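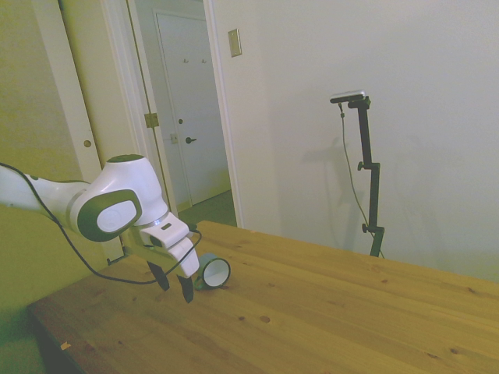
Search the list archive Go

Lollwood Makers list
From: Saoirse Ó Flaithearta
Date: 2023-11-02
Subject: Re: Arm keeps missing the tape

Conneely wrote:
> Are you still using the wrist camera numbers from May? Mine drifted
> when I swapped the fingers over. Also, what are you giving it to pick
> up? I never got anywhere with shiny things.

Thanks for this, you've cheered me up no end! Yes, I was still on the May numbers (I know, I know). I did the whole calibration again last night on the pine table, 30 poses this time, and the fingers now come down much closer to the roll of tape. Before that it was landing 13 mm off to the right every single go, which is maddening when you're sat there with a cup of tea willing it on.

I've stuck with the blue tape, lying on its side, and no shiny things for now. It does like to roll if one finger touches first, so I'm closing at the slowest speed Perurska lets me set and waiting 300 ms before the lift. Has anyone tried softer pads on the black fingers? I've got some Zerkorow rubber sheet in the drawer but I'm not sure how thick to go.

The other thing is the cable. I've left it hanging in a big loop in front, and I think it tugs a bit when the wrist turns right round. Do you clip yours along the arm, or just give it more slack? I tried clips once and ran out of length before the elbow was straight, so I took them off again in a huff.

I'll run it another 5 times tonight with the new numbers and post the log, good or bad.

Saoirse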